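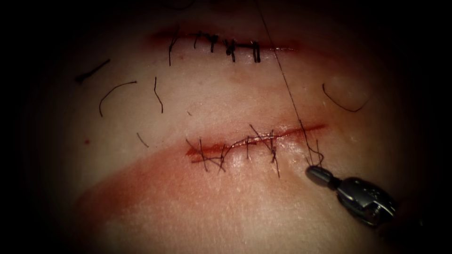
From: Derek Pearce
Date: 17 Jun 2025
Subject: Re: [or-staff] Closing on the robot, what happens to first assists

Replying to the list instead of just Bramwell because the night crew asked the same thing.

> We heard at Clendolholm that Skestska wants the suturing module
> running at both sites by September. Our first assists do most of
> the closing now. Are those hours going away? And who cuts and
> clears thread if the assist isn't at the table? The last memo
> didn't say.
> Bramwell

Hours first. Nothing changes on the posted schedule through September. After that the plan is one assist per robot room, same as today, but the job is different. You'd spend less of the case with a needle driver in your hand and more of it watching the stitch line on the monitor and calling a stop when a throw looks wrong. I asked for that to be written into the job description, with the pay grade left where it is. I have a verbal yes on the grade and nothing on paper.

Thread. The module places and ties. It does not tidy up. Cut ends stay where they fall until a person picks them up, and on the practice closures that has meant bits of suture lying on the skin well away from the incision. Tail length is all over the place too. Some knots come out as a lump with a long end hanging off. Until Zamen changes the trim settings, assume the assist does the clearing and the scrub tech logs it. That is extra work and it should be counted as work, so please put it on the case sheet.

Training is 16 hours, paid, on shift. Don't let anybody tell you to do it on a day off. The simulator room at Clendolholm is booked under extension 3616.

What I don't have an answer to is how people keep their hand skills up. If the module does most of the closing, a new assist could go a long time without tying a knot under any pressure, and we still have to convert to hand closure when it quits. I've asked for a set number of hand closures per person per quarter. If you have a number in mind, send it to me before the staffing meeting in room 255.

Derek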